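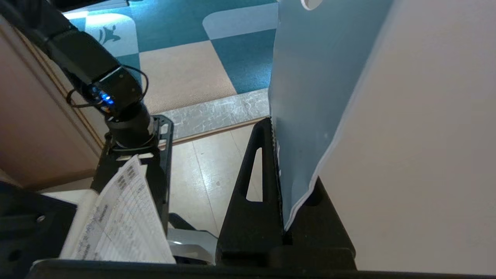
**Ama Issahaku**, robot technician and keeper of the Pirkden arm

2025-07-21

I've been meaning to write up the cable on the Pirkden arm for weeks now, mostly so I'll remember what I did when September comes and I have to do it all over again (and also because Nhyira Tsikata keeps asking me for "the cable notes" as if I had any!).

The arm lives in the same corner as our upright papers and blue folder, and its job is small, polite work: picking up light things and setting them down again. The part that gives me grief is the joint with the little blue lights on its side. There's a thin black cable that loops around the outside of the housing, and that loop is the whole story. Pull it too snug and the cable tugs every time the wrist turns. Leave it too generous and it goes looking for something to catch on, and with paper nearby it will find something.

So, how I set it. I power down first, always, and wait 60 seconds before I touch a thing. Then I undo the ties, let the cable hang the way it wants to, and swing the joint slowly by hand from one end of its travel to the other, watching where the loop goes tight. I wanted 18 centimeters of slack. Nhyira argued for less, and we went back and forth over tea until we tried it her way and the cable went stiff as a clothesline halfway through the swing. She took it very well.

After that I check the 6 screws on the mounting bracket with the short driver. Two had backed out a little since spring, which explains the small rattle I'd been blaming on the floor. Sorry, floor.

Then power on, slow speed, and I sit there with my coffee while it runs through its moves. The log says 1,220 cycles since I re-tied the cable and I haven't had a fault yet, though I still look over every time I walk past. The next thing on my list is a softer tie for the upper link, as the one I used has a sharp end and I've scratched my thumb on it twice.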